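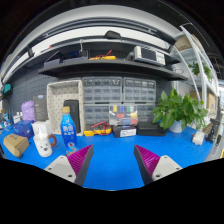
Section 4. Recording vocals over a beat

Covers getting a beat onto the Rilden, setting mic level, takes, punch-ins, doubles and ad-libs, and getting the song off the unit again. Power and firmware are in section 2. If you skipped section 2 and the screen still says SETUP, go back, none of this will work.

Applies to the Rilden desktop vocal recorder, firmware 3 and up. Menus on firmware 2 are in a different order. Update first. The update file is 496 MB so don't do it on hotel wifi.

4.1 What you need

Rilden unit and its own power supply
One mic, XLR. Dynamic or condenser
Closed-back headphones
A beat, WAV or MP3, on a USB stick or in your Wundum account
Pop filter (not in the box)

CAUTION: Use only the power supply that shipped with the unit. The plug from the older Jindale mixers fits the socket but the voltage is wrong. Damage from this is not covered.

NOTE: Open-back headphones will work. Your beat will leak into the mic and you'll hear it on every take once you start muting things.

4.2 Connecting

1. Turn the unit off. Hold POWER until the ring goes dark.

2. GAIN knob all the way down. PHONES knob all the way down.

3. Plug the mic into MIC 1. Push until it clicks.

4. Headphones into PHONES A. PHONES B is for a second person and is quieter by design. High impedance headphones (600 ohm types) go in A only, B can't drive them.

5. Monitors, if you have them, into OUT L and OUT R. They mute by themselves when a track is armed. To change that see Settings > Monitor > Auto mute.

6. Power on. Wait for the home screen.

7. Condenser mics only: press 48V. The button lights red. Give it a few seconds before you judge the sound.

CAUTION: Don't press 48V with a ribbon mic connected. Don't plug or unplug any mic while 48V is lit. Loud pop, and it goes straight to your ears.

4.3 Loading the beat

From a USB stick:

1. Stick in the front port. The rear port is for the computer only.

2. Press BEAT, then Import.

3. Scroll to the file, press the wheel. File names over 56 characters don't show in the list. Rename them on the computer first. (Producers who put the key, tempo, their handle and a phone number in the file name, this is about you.)

4. Wait for the waveform. Long files take a while.

From Wundum:

1. Press BEAT, then Wundum, then sign in. Typing a password with the wheel is slow. Scanning the code with your phone is faster.

2. Pick from Purchased or Leased. Previews load too but keep their voice tag and can't be exported.

3. Press the wheel to download.

NOTE: The Rilden doesn't check your license. A lease usually has a limit on streams or sales. Read it before you put the song out, and keep a copy of it with the project.

Setting tempo. The unit guesses the tempo on import. It gets most drum-heavy beats right. Slow trap beats often come up double, so 70 shows as 140. Either is usable, but the click and the punch-in grid follow whatever number is on screen. To fix: BEAT > Tempo > Half or Double. For sample loops that drift use Tap and tap eight bars, not four.

Beats with no drums in the intro: set the first downbeat by hand. BEAT > Start point, turn the wheel to the first kick, press. If you leave this the grid will be off for the whole song and punch-ins will land in the wrong place. It can be fixed later but takes move with it, so do it now.

4.4 Setting the level

Do this standing where you'll record, with the voice you'll record in. People set the level talking, then shout the hook.

1. Press TRACK 1, then ARM. Button blinks.

2. Raise PHONES A until the beat is comfortable.

3. Perform the loudest part of the song. Raise GAIN while you do it.

4. Stop when the peaks sit in the top of the green. A little yellow is fine. Any red, turn down and go again.

5. Turn on PAD if you're still in the red with GAIN under 2.

6. If GAIN is past 8 and the meter barely moves, check that the mic is facing you. Side-address mics get used end-on all the time. Then check 48V.

The knob goes to 10. You shouldn't need 10.

NOTE: The meter shows level before the compressor. Turning the compressor on will not save a clipped take. It's recorded clipped.

Distance: a hand's width from the pop filter to start. Closer gives more bass and more mouth noise. For low, quiet verses go in closer and drop GAIN a notch. For ad-libs step back.

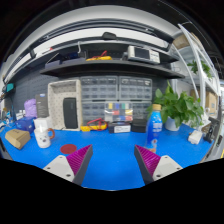 4.5 Headphone mix

1. Press MIX and choose Phones.

2. Turn the wheel to set beat against voice. Most rappers want the beat a bit lower than they think. If you're rushing the beat, bring it up. If you're going flat on a sung hook, bring your own voice up or slide one ear off.

3. Reverb and delay in the phones: MIX > Phones > Comfort. This is heard but not recorded.

4. Tuning in the phones: MIX > Phones > Tune. Set the key first or it will fight you. Also not recorded unless Print is on.

CAUTION: Print on means the effect is baked into the take. No undo. The P in the top corner of the screen tells you it's on. Look for it.

4.6 Recording a take

1. Pick the start place. Turn the wheel, or press MARK to jump between markers.

2. Set count-in. One bar is the default. Two is better when the verse starts with a pickup.

3. Press REC. Count-in plays, then you're recording.

4. Press STOP when finished. The take is saved right away, theres no save button.

5. Press REC again for another take. The old take isn't erased. It goes under the new one in the take list.

6. To hear earlier takes hold TRACK and turn the wheel. Let go on the one you want.

Record the whole verse a few times before you start fixing lines. Patched verses where every bar came from a different take tend to lose their energy, and the breaths end up in odd places.

Forgot your words? Lyrics screen: hold LYRIC. You can send text from the phone app and it scrolls with the beat. Text size is under Settings > Lyric.

4.7 Punching in

For fixing one line or one word. Also for writing as you go, line by line with no paper.

1. Turn to just before the bad line. Press IN.

2. Turn to just after it. Press OUT.

3. Press PUNCH. The button turns orange.

4. Press REC. Playback starts two bars early. Rap along from there, out loud, don't wait for the punch point. The tone matches better if you're already going.

5. It drops out of record by itself at the OUT point.

6. Press REC to go again, or PUNCH to leave punch mode.

Clicks at the edit: TRACK > Edit > Fade, go up one step at a time. If a breath got chopped, move IN earlier until the whole breath is inside, or fully outside.

Line-by-line mode: hold PUNCH for two seconds. Now each press of REC picks up where the last line ended. Lines alternate between tracks 1 and 2 so the end of one can overlap the start of the next. Turn off with another long press. It stays on after a restart, which has confused people.

4.8 Doubles and ad-libs

1. Arm TRACK 3 for doubles, TRACK 4 for ad-libs. You can use other tracks, but the built-in mix presets expect these.

2. Double the ends of lines and the hook. Doubling every word is a style too, it just gets thick.

3. Turn your lead down in the phones while doubling. Not off.

4. For ad-libs leave REC running through the full verse and react to it. Delete the bad ones after.

5. Pan: MIX > Pan. Stack presets are Narrow, Wide and Alemayehu. The last one puts doubles hard left and right with the lead dry in the middle.

NOTE: Check Wide on a phone speaker. Doubles can dissapear in mono.

4.9 Exporting

1. Unarm all tracks.

2. Press SHARE.

3. Choose one:
Rough: single MP3 with beat, quick to send
Master: single WAV
Stems: each track its own WAV, all starting from zero so they line up

4. Choose USB stick or Wundum. Press the wheel.

5. Wait for DONE. Then pull the stick.

CAUTION: Don't remove the stick while the ring is spinning. The export is lost, and some sticks need to be reformatted after.

If you're sending to a mix engineer send Stems, plus a Rough so they know what you were hearing. Include the tempo. Leave the beat in even when you think they already have it.

4.10 Quick fixes

No sound in phones. PHONES A down, or you're plugged into B. Check Auto mute last, it only affects monitors.

Voice is late in the phones. Tune is set to High quality. Switch to Live while recording.

Hum. Move the unit away from the power brick. Try a different cable. Laptop on the rear port is a common cause, run it on battery and listen again.

Takes drift against the beat. Tempo was changed after recording. BEAT > Tempo > Restore.

Screen says FULL. Delete unused takes (TRACK > Clean up) or move old projects to a stick. Clean up can't be undone.

ARM won't light. Track is locked. Hold TRACK and press ARM.

Mixing on the unit is section 5. Using it on stage, section 7.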